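Is the Grikirard open day at Clutbridge any good for someone who knows nothing about robots?

Posted by tansyfoot, December 2023

My lad is mad on robots and I've seen that Grikirard are opening their place at Clutbridge again in January. I can't tell from their page whether you get to have a go at anything or just stand behind a rope. Is it worth the drive? We're over 25 miles away and he's only nine, so I don't want two hours of talks.

mallow_1271

We went to the last one and loved it! There's a talk at the start but it's 15 minutes, and then you're let loose round the tables. The best bit by miles was the grippers. You hold one in your hand, it's got two chunky black fingers, and you try to pick up whatever they've put out on the table. Sounds easy, doesn't it? I went for a round green thing, flat as you like, and I was hopeless (my husband was worse).
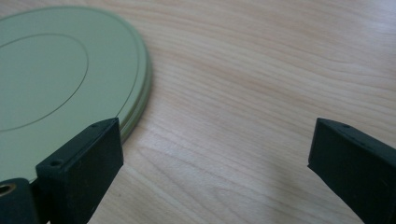
I kept going in too high and closing on thin air, and the girl on the table told me to come down lower and take my time before squeezing. After that I got the hang of it, sort of. They also had a big arm stacking boxes, but that one you only watch. Nine is a fine age for it, I'd say. Get there early, they only let in 100 people at a time and the queue for the grippers gets silly after lunch.

Wieczorek

Parking is dreadful. Use the field by the church.

starnness_sal

Agree with mallow about going early. I thought the talk was a bit dry to be fair, and my two got fidgety, but you can skip it and go straight in by the side door. The café shuts before the open day does, so bring sandwiches. Not sure if you need to book for January, we just turned up last time.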